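Talk notes, Rurka art space, Saturday, September 19, 2020

Slide 1 - who gets to hang the show
Thank hosts. Keep it short, mic is bad.
Start w/ the Eltska loan story. 29 works asked for, 11 came. Why? Nobody had written to the lenders in their own langauge.

Slide 2 - labels
Wall text for Nông ran 5 lines. Visitors read two, maybe. Read old label out loud, pause, then new one.
Point: maker's name first, donor last.

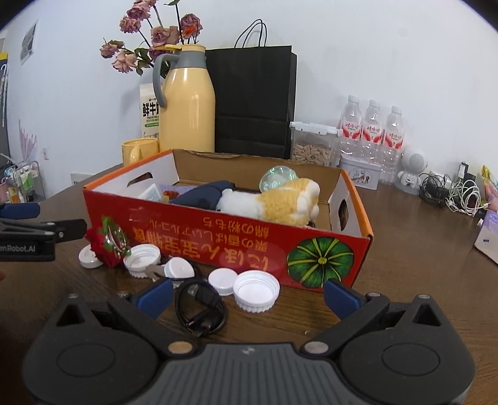 Red cardboard box on the table, white wall behind.

Slide 3 - money
Wasix grant, paid in June. 1538 dollars. All of it went to shipping + frames, zero to artists. Say this slowly. Don't apologize for it, just say what we changed: artist fee is now line one of the budget.
If someone asks re: ticket prices - skip, come back at end

Slide 4 - small things
Small objects get lost in big rooms. Lower the plinths. Let people get close, kids too.
Go quick here, runing over already

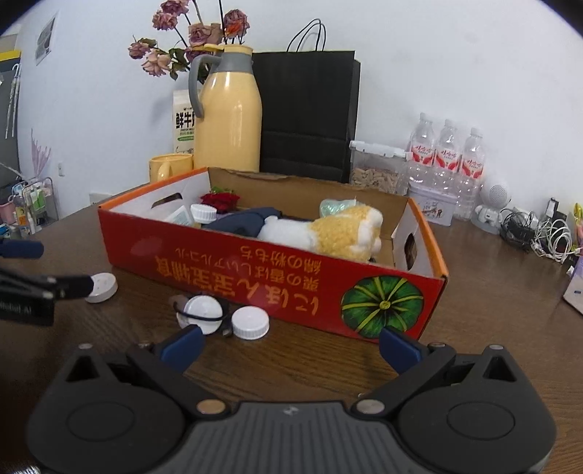 Slide 5 - questions
Likely ones: returns, who signs off on photos, will the Nông show travel (not yet)
Leave sign-up sheet by door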